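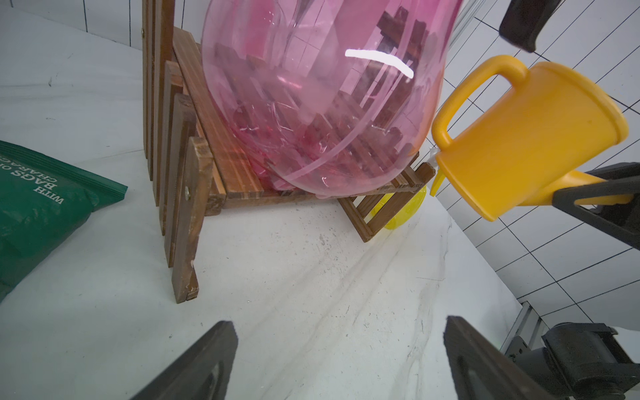 Pink glass vase on a slatted wooden plant stand – good idea or not?

Forum: Indoor Plants and Stands
Started by corina_ursu

corina_ursu
Hello everybody. I would like to ask for opinions about my plant stand. It is the brown stained kind made of strips, with a tall back and lower boards toward the front. I bought it second-hand in Skisterville for 30 dollars and I am quite happy with it. On the flat top I put a big pink glass vase, the round type with a fat belly. I like how the slats look bent when you see them through the glass.

My question is about water. If I fill this vase, it becomes very heavy, and I am afraid for the stand. Also the front board is already scuffed near the bottom, with pale patches. Should I sand it and stain it again, or leave it? I have a yellow plastic watering can and I pour from the side, with the spout low.

dezso_s
Is the stand screwed or only glued? In your picture I see a round screw head on the front board and a smaller one near the top of the back. If the top slats are also screwed into the sides, I would not worry so much. Press on the top with both hands and listen. If it makes a noise, tighten everything before you put glass there.

corina_ursu
Thank you Dezső. I pressed and there was a small noise on the left. I will look for the screwdriver this evening.

Giang Quan
I must disagree a little with the whole plan. Slats are made for pots with holes, so the water can go down between them. A glass vase has no holes. For me it is the wrong furniture for it. One person pulls the stand to clean the floor and the vase goes over. I lost one in this way and I was finding pieces until March.

E_Lukumay
Giang, I don't agree. I have kept a glass vase on slats for years, in a corner where people do not pass. The base only has to be wide enough to sit on several slats together. If it stands on two, then yes, it is dangerous.

For the scuffs: do not sand the complete stand, it is a terrible work between all these strips. I did one side of mine and it took me 210 minutes, I measured because I was angry. Sand only the pale patches by hand and put stain with a small cloth. I used Kenton walnut, 35 ml tin, and more than half is still there.

Giang Quan
If your corner is quiet, fine. But she will pour water there every few days. With a tilted can beside the vase, one time you hit the glass with the spout.

shadi.b
I have a question for Corina – how much water do you put? For a vase of this shape I never go over one third. The belly is wide, so one third is already a lot of water, and the stems still reach it. I have the same worry about weight, and with this it is solved for me.

Also, what is the yellow thing under the stand, behind the side slats? I have been looking for a shiny one like this in that color.

corina_ursu
Shadi, it is only plastic, I keep some garden things down there. Sorry, I don't remember the shop.

About the water, until now I filled to the neck. I will try with one third. Can somebody tell me if the stain must dry long before I put the vase back?

E_Lukumay
Leave it overnight. On the tin they write 60 minutes, but the glass base stuck to mine when I believed this, and it left a ring.

dezso_s
Put felt under the vase too. Small round ones from Erkness, four of them. Then you don't need to care about rings.

Giang Quan
Felt gets wet and stays wet against the wood. Cork is better. I still say put the vase on a table.

corina_ursu
I found the loose screw, it was on the inside of the left side, almost one full turn. Now there is no noise. I will do the stain on the front board and try cork first, because I have a piece at home. The vase stays on the stand for now, Giang, but I will move the stand closer to the wall.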